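Do colored plates really make you eat less?

Posted by Prapai Inthanon
November 7, 2018

My sister-in-law swears by a chart she got from a diet app called Bodow. It says that if you swap your white dinner plates for colored ones you'll eat 200 fewer calories a day without noticing. She wants me to replace a whole set of good plates over this. Has anyone tried it and kept track, or is it just a way to sell dishes?

Vaughn Benavides

I'd want to see where that number came from. 200 calories compared to what? Measured by whom? Most of these claims go back to a small study with students and a buffet, and then somebody's marketing team rounds things up.
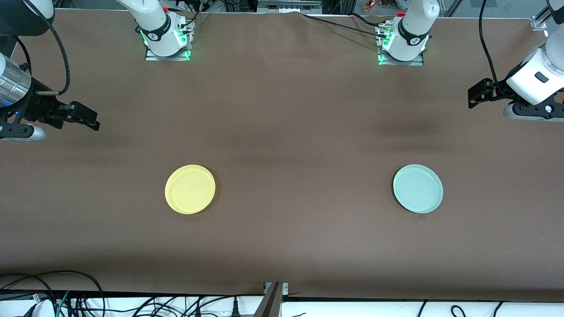
Yellow and mint green, nearly the same size.

I ate off yellow for a month and wrote everything down. My weight moved 2 pounds, and mine does that over a salty weekend. The one thing I'd half believe is plate size - a smaller plate holds less, and I'm lazy about getting up for seconds. Keep your white set. If you're curious, buy one cheap plate and weigh your portions on a kitchen scale before you spend any more.

Fadi Rawashdeh

blue works, no food is blue. my wife lost weight with blue bowls (she also started swimming)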